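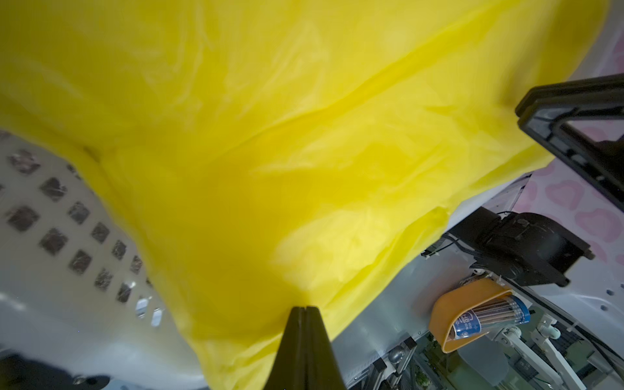
The Ten-Minute Cartoon Club

Gebremedhin Kahsay draws on his lunch break. Forty minutes, a tablet with a cracked corner, a sandwich he mostly forgets. By the time he goes back to the parts counter he has maybe two seconds of finished cartoon. Two seconds! He's thrilled with that.

"People think it's slow," he says. "It is slow. I like slow."

He is one of a growing crowd of hobby animators trading work through Tetham, a message board that started as a place to complain about software and is now mostly a place to show off. Membership passed 1,432 in November. Hardly Hollywood. But they post every day, and some of the stuff is seriously good.

Rin Kuroda runs it. She set it up after a program she'd used for years dropped the one feature she cared about, onion skinning, where you see a faint ghost of the last drawing under the one your working on. She wanted it back. So did other people. They never got it back, and stayed to talk.

"I was so mad," she says. "I wrote this huge post. Then Yae wrote a longer one."

Yae is Yae Kubo, a retired sign painter, and her post was in fact longer. She still has it saved. She read me part of it over the phone, laughing, and then the dog needed to go out.

What they use

Everything. That's the short version. The longer one is that the board has split into camps, and the camps argue.

Camp one draws every frame. Kahsay is in it. Kubo too. They mostly work in Jellow, a small drawing program with an ugly gray window and a timeline along the bottom that nobody has redesigned in years. It opens fast. It saves fast. It does not do sound, or barely, so people finish elsewhere.

Camp two rigs. You draw a character once, in pieces - upper arm, lower arm, hand, head - and then pin the pieces together and move them like a paper puppet. Viltcombe is the favorite there. Costs money, crashes on old laptops, has a wonderful walk tool. Genivaldo Rezende teaches it at a community center on Thursday nights and will tell you it saved his wrists.

"Fifteen years of drawing the same nose," he says. "Enough."

His class makes one short together each term. Last term's was about a heron that can't find its car. It runs a little under three minutes and the parking garage took longer than the heron. Every level had to look the same but not exactly the same, and two students stopped speaking over the shade of green on the pillars. They're fine now.

Then there are the people who do everything in a browser. Camp three, sort of, though they get teased. Liao is the one you hear about. No install, works on a school computer, and the free version lets you export clips up to 15 seconds. A lot of what goes up on Tetham is exactly 15 seconds long. You start to notice.

The limit thing

I asked Aoi Tamura about it. She's nineteen and makes only Liao shorts, more than 400 of them so far, nearly all about a single character, a nervous onion called Mister Pell.

"I'd never finish anything if it was longer," she says. "I know when it has to stop. So I work back from there."

She plans on index cards. One card per second, taped along the wall over her bed. Most of the cards are blank, or they say something like "still worried." The holds matter, she says. Beginners move everything all the time, blinking and bobbing, and the eye gets tired. Let the onion stand there. Then move one thing.

Kuroda says the same to new members, less kindly. Her pinned advice is four lines long. Draw rough first. Watch it before you clean it up. Do the fast part fast. Stop adding wind.

The wind is a real issue apparently. Everybody's first piece has hair blowing in it.

Sound, the hard part

Ask any of them what they hate and it's sound. Kahsay does his in the car with the windows up and a coat over his head. Kubo won't do it at all, her cartoons are silent, with title cards she letters by hand, and the lettering is gorgeous. You'd frame it.

Rezende makes his students record their footsteps before they animate the walk. Backwards from how most people do it. They complain. But the steps land on the right drawings, and a flat little puppet suddenly has some wieght to it. He played me the heron going up a ramp with the sound off, then on. Big difference.

Voices are trickier. Tamura does Mister Pell herself, a sort of hum with no words. She tried a real actor once, a friend from school. Too good, she said. Made the drawings look bad.

The summer swap

The board's yearly swap opens Sun 11 June. You send in a rough, someone else gets it and cleans it up, a third person adds the sound. You don't pick who. Kuroda shuffles the names and mails them out, and there's always one pair that can't stand each other.

Last year's reel got 1,000 views, which is more than Kuroda expected, and then somebody's aunt shared it and it got some more. She'd like it longer this time. Kahsay would like fewer cats. He's sending a bowling alley, all pencil, the ball rolling straight toward you and swelling until it fills the screen. He's done the pins and the lane. The ball still wobbles - he's been at it for three weeks of lunches, redrawing the finger holes, and on the day I called he'd just thrown out Tuesday's drawings and started over.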